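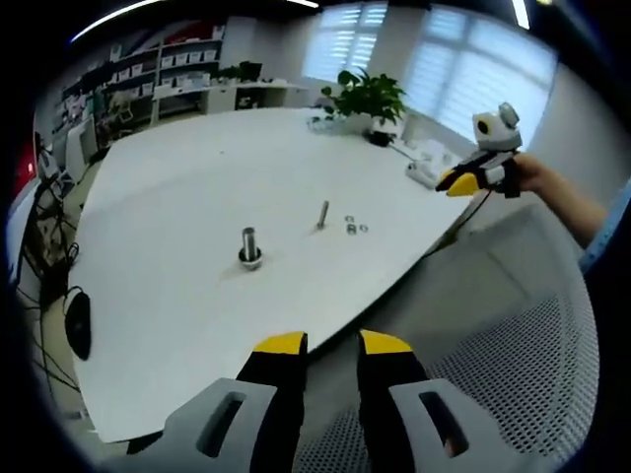

**Skestov Terka hand-held gripper pair, reviewed**
30 Aug 2024

The Terka is a pair of grippers with no robot attached. You hold one in each hand, do a job with them, and the recordings are meant to teach an arm to do the same job later. Skestov sells the set for £1158, cables included, and describes it as "ready in minutes". I had it ready in 64 of them, nineteen of which went on finding the right menu.

I've used it for most of August, chiefly on small assembly: shafts into bearings, pins, rings, washers, the sort of thing you learn to do at twelve and then never think about again. You think about it with these on. Your own fingers know when a washer has gone on crooked. The Terka's fingers know nothing at all, and you are left peering at a bit of metal like a man trying to thread a needle in oven gloves.

**The fingers**

Good, mostly. They're black with bright yellow tips, and I came to love the yellow, as I could find it straight away against a white tabletop or a dull floor. The grip on a short shaft is firm and doesn't wander. Thin pins are fine if they're standing up. Flat rings lying on a table are another matter. My best method is to push the ring to the table's edge and take it from there, a technique I believe I share with most cats.

**The handle**

Comfortable for half an hour. After that the heel of my hand had views. Khang Đào, who has bigger hands and more patience, did a full afternoon and said he'd noticed nothing, then spent the evening opening jars with his left. The two units weigh 210 grams more between them than the old Rivano pair we had before, and you feel it all in the wrists.

**The cable**

Too thin for my liking and always on its way somewhere. It wants to hang over the side of the table, where it finds the arm of a chair and waits. I've taken to sitting well back. A clip on the housing would cost Skestov pennies.

**The software**

It records when asked and saves where it says it will, so it's already ahead of the Rivano. Playback is smooth. Naming your recordings is a misery: the box accepts a long name, shows you the first few letters, and leaves you with a column of things called "bearing_". There's a bulk rename in the paid version, naturally.

The manual is 64 pages and spends four of them on how to open the box.

**Support**

I wrote twice. The first answer came from someone called Hà, who was quick, clear and right about the loose trigger (tighten the inner screw, leave the outer one alone). The second came from an address that thanked me for my interest in becoming a dealer.

**Worth it?**

If you need two-handed recordings of fiddly work, yes, with a clip of your own for that cable. If you only ever need one hand, wait for the single unit, which Skestov has been promising as "coming soon" for as long as I've owned this one.

Four out of five. It would lose another half for the rename business, but I've got fond of the yellow.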